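How a Gripper Station Is Looked After

A robot that picks things up needs to be taught how, and one way to teach it is with hand-held grippers. A person holds one in each hand and does a job with the grippers' fingers. The station at Irkdale is built for this work. It has a metal frame, a table and a pair of grippers on cables.

Setting up starts with the table. It must not move, so clamps hold it at its edges. If the table slides even a little, the positions measured in the morning will not match the ones measured after lunch. Every clamp is pushed by hand before work begins. A loose one is tightened and the table is measured again.

Next come the grippers. Each has two fingers that open and close. The person checking them closes the fingers 15 times and watches for sticking. Dust in the joint is the usual cause. It is brushed out with the cable unplugged. The bolts on the top plate are checked with a small wrench.

Last, a test job is done. One of them uses a kitchen spatula and a white stand with eight curved arms. The spatula is held in the gripper's fingers, lifted and brought close to the stand. If it tilts or slips, the finger pads may be worn.

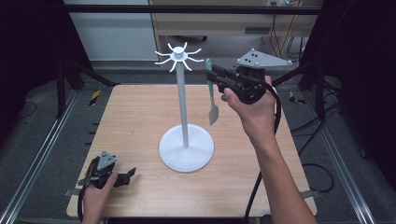 Bríd Mulcahy adds that worn pads are easy to miss, and that she would rather change them every November than wait for something to drop. She also says the cables should be checked before the pads, as a pulled cable can make a good gripper look broken.

Cables wear out where they bend. A tight bend can break the thin wires inside while the outside still looks fine. To find a break, the cable is moved gently, a little at a time, while a second person watches the signal on a screen. If the signal drops out, the cable is replaced. Changing one takes up to 40 minutes, and the test job is then done again from the start.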